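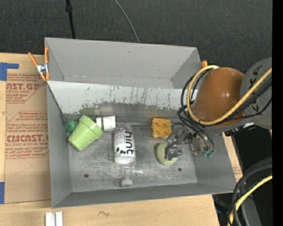

Will the sorting arm take away anyone's job in the returns room?

The plan for this winter keeps all of us, and the hours stay the same. What changes is which part of the work you do with your hands and which part you do at a screen, and for some of us this is a big change.

I was asked to write this item because I have worked in returns at Zondby for six years, and because I asked many questions at the last staff meeting. English is my third language, so please forgive me if a sentence is a little stiff.

For those who work upstairs, I will explain how it was before. A box comes back from a customer or from a shop. One person opens it and puts everything into a bin. The next person takes the things out again, piece by piece, and decides where each one goes: back to the shelf, to the discount shelf, to recycling, or to the table for problems. It is not difficult, but it is the same movement of the shoulder all day. Roscoe Alcantara had to stop for two months because of his shoulder, and he is the strongest of us.

The arm does only the taking out. It reaches into the bin, closes its fingers on a thing, and moves it to the belt. It does not decide anything about the condition. A bottle, a cup, a ball, a small container, all this comes mixed in our returns, and a person still has to look if it is open, scratched or missing a part. Wendell Strickland from maintenance says the mixed bins are the hard ones for the arm, much harder than a bin with one kind of product. Round things roll away from it. Clear plastic is also a trouble, and when two things touch each other it sometimes waits a long time before it tries.

When it cannot pick something, a lamp goes on and one of us comes. In the first week this happened so often that Funmilayo Nnaji moved her chair beside it and did not go back to her own table. Now it is calmer. She has been trained to restart it and to change the soft tips on the fingers, and Noemi Boateng will have the same training before March.

I want to write also about what is not so good. The room is louder. The arm has its own speed, and when the belt is full you feel that you must hurry, even if the supervisor tells you that you must not. And we talk less. Before, we stood on both sides of the sorting table and could hear each other. Now the inspection places are in one line, and I see mostly the back of Roscoe. I said this at the meeting, and Cletus Lindqvist wrote it down and promised to try the places in a half circle. We are still waiting for this - I remind him here in a friendly way.

On the good side, my hands are less tired in the evening. The new inspection work asks for more attention, and I like it better than I expected. Almost everybody on the early shift says the same. On the late shift the opinions are more divided.

A few practical points. Do not reach into the bin when the arm is running, also not for a thing that fell in by mistake. Press the stop button first and wait until the arm is standing still. Long hair and the cords of a hood must be tied back. If you would like the restart training, write your name on the sheet at the door of the returns room. There are 2 places left, and you do not need any technical experience.

Questions about hours and pay grades should go to Cletus and not to Wendell, who has asked me to write this very clearly.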